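Hard water scale on plastic tumblers

vulau_745
Tap water in Flandolbridge leaves a white film on our plastic cups after 3 washes. Citric acid, 30 grams per liter, clears it. Vinegar did nothing.

lukowpipe
Disagree. Vinegar works if you leave it overnight -- most people rinse too early.

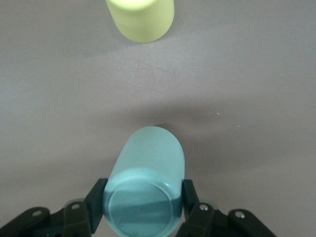 tamp_r
Does citric acid cloud the plastic?

vulau_745
Only if the solution is hot. I mix it cold.

lukowpipe
Mine went cloudy cold. Cheap plastic, maybe. I'm staying with vinegar.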